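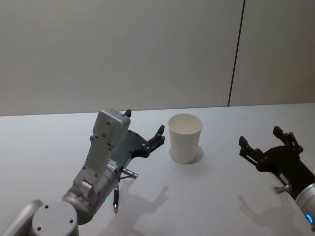

Zwischenbericht zum Förderprojekt »Dunkler Himmel über Zallircombe«

Kategorie: Verein / Förderprojekte / Berichte

Berichtszeitraum: Januar bis Juli
Projektleitung: Yen-ting Chiu
Technik und Auswertung: King-fai Wu

1. Stand der Arbeiten

Die Messreihe zur Himmelshelligkeit läuft seit Februar. Im Antrag waren drei feste Messpunkte vorgesehen: das Dach der Vereinssternwarte in Zallircombe, der Parkplatz oberhalb von Skurkine und die Wiese am Hof Gutari. Alle drei sind eingerichtet. Der Messpunkt Skurkine ging erst im April in Betrieb, weil die Genehmigung für den Mast auf sich warten ließ. Die Wintermonate fehlen dort also und müssen im nächsten Jahr nachgeholt werden.

Bis Ende Juli liegen Daten aus 76 verwertbaren Nächten vor. Als verwertbar zählt eine Nacht, wenn der Mond mindestens zwei Stunden unter dem Horizont stand und die Bewölkung in dieser Zeit gering war. Im Mai und Juni blieb die Ausbeute wegen der kurzen Nächte klein. Das war so eingeplant.

2. Erste Ergebnisse

Erwartungsgemäß ist der Himmel bei Gutari am dunkelsten. In klaren Nächten ist die Milchstraße dort vom Schwan bis zum Schützen ohne Hilfsmittel zu verfolgen. In Zallircombe nimmt die Helligkeit nach 23 Uhr deutlich ab, wenn die Flutlichter des Sportplatzes ausgehen. In Skurkine stört vor allem die Beleuchtung des Gewerbegebiets im Westen - der Effekt ist bei dünner hoher Bewölkung am stärksten.

Die Werte sind vorläufig. Das Gerät in Zallircombe zeigte im März eine Abweichung gegenüber dem Handgerät, die King-fai Wu auf eine verschmutzte Abdeckung zurückführt. Die Abdeckung wurde getauscht, die betroffenen Nächte sind in der Tabelle markiert und in den Mittelwerten nicht enthalten.

3. Öffentlichkeitsarbeit

Es fanden vier Beobachtungsabende statt, zwei weitere fielen wegen Regen aus. Der Abend zur Venus im März war am besten besucht. Das Faltblatt zur Außenbeleuchtung an Wohnhäusern ist gedruckt und liegt in der Bücherei und beim Bauamt aus. Die Schulstunden für die sechsten Klassen sind auf den Herbst verschoben, die Termine stimmt Yen-ting Chiu derzeit ab.

4. Mittelverwendung

Bewilligt wurden 3000 Euro. Davon sind bisher 950 Euro für den Mast, wetterfeste Gehäuse und Kabel ausgegeben. Die Messgeräte selbst stammen aus Vereinsbestand. Die Rechnung der Firma Fung für die Datenlogger steht noch aus, sie wird mit dem Schlussbericht nachgereicht. Eine Überschreitung des Budgets ist nicht zu erwarten.

5. Nächste Schritte

- Weiterführung der Messungen an allen Standorten
- Vergleichsmessung mit dem Handgerät im September
- Gespräch mit der Gemeinde über die Schaltzeiten am Sportplatz
- Veröffentlichung der Monatswerte auf der Vereinsseite

Für den Messpunkt Skurkine bitten wir um Verlängerung der Laufzeit bis Ende März, damit dort ein vollständiger Winter erfasst werden kann. Zusätzliche Mittel werden dafür nicht beantragt. Der formlose Antrag liegt diesem Bericht bei.

Yen-ting Chiu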